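Bedside cabinet

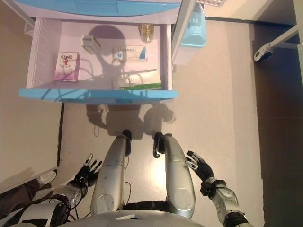 A bedside cabinet with a light-blue top, its drawer open and a few medicine boxes inside

A bedside cabinet (also called a nightstand, a night table or, if you grew up where I did, just "the side table") is a small piece of furniture that stands next to a bed and holds the things a person wants within reach while lying down. I've been keeping this household furniture encyclopedia going for 11 years now, and this is still the article I get the most mail about, so I've tried to make it longer than the old version.

Names

The word "nightstand" is the usual one in the United States. "Bedside cabinet" and "bedside table" are more common in Britain, where people sometimes keep "cabinet" for a piece with a door or a drawer and "table" for one that's open underneath. Shops don't follow this very strictly! The old word "commode" is a trickier one. It can mean a low chest of drawers, or it can mean a chair or cabinet with a chamber pot inside, and if you're reading an old estate listing you really do want to know which one you're bidding on.

History

People have put small tables and stools near beds for as long as they've had beds worth standing them next to. The bedside cabinet as its own piece of furniture got popular in Europe in the 1700s, and a lot of the early ones were made to hide the chamber pot. That's why so many old cabinets have a deep cupboard low down and only a shallow drawer (or none) on top. Some had a raised edge around the top and cut-out handles so they could be carried off in the morning and brought back at night.

Once indoor plumbing spread, the pot went away but the cupboard stayed. Bedroom sets sold in the early 1900s often still had it, and people filled it with slippers, books and hot water bottles. Electric lamps changed the top more than anything else did – a candle takes up hardly any room, and a lamp with a wide shade takes up most of it. Alarm clocks, telephones and clock radios followed, and later the phone charger, which is why newer models may have a hole in the back panel for a cord.

The furniture museum in Trorbridge, my favorite small museum anywhere, has a room of nothing but bedside pieces. Its catalog lists 442 of them, and I've spent whole afternoons in there opening the ones you're allowed to open. The oldest ones are upstairs and easy to miss, so ask at the desk.

Types

The open table is the simplest kind, just a top on legs, sometimes with one shelf. It's light and cheap and it hides nothing. The drawer cabinet is the kind most people picture. One drawer over an open shelf is very common, and two or three drawers are usual in larger bedrooms.

Hospital bedside cabinets are a family of their own. They tend to have wheels, smooth tops that wipe clean and a drawer plus a cupboard, and some have a lock for valuables or medicines. They're normally a separate thing from the overbed table (the one on the C-shaped base that slides across your lap), although people mix the two up all the time.

Floating nightstands hang on the wall and have no legs. I had one of these in my last apartment and loved it for sweeping, but mine came down one December along with a good bit of plaster. Find the stud first.

Size and height

The usual advice is to have the top level with the top of the mattress, or a couple of inches above it. Mattresses have gotten thicker over the years, so an older cabinet next to a new bed can feel like you're reaching down a well. The Dakmont catalogs I collect list the same plain drawer model in 7 heights, from one low enough for a daybed up to one I'd need a step for. Width is mostly a question of what's left over once the bed is in.

What people keep in them

Glasses, tissues, books, chargers, hand cream, pens that don't write, foreign coins. Medicines are very common too, though it's worth saying that a drawer is no barrier to a small child, and anything risky belongs somewhere high or locked. It also helps to check the dates once in a while.

Drawer dividers and narrow racks are sold for people who like things standing up. I'm a convert (it took me long enough) and mine is an old cutlery tray from the Ambrosio flea market.

See also

Overbed table
Chest of drawers
Commode
Headboard

Last revised 9 February 2026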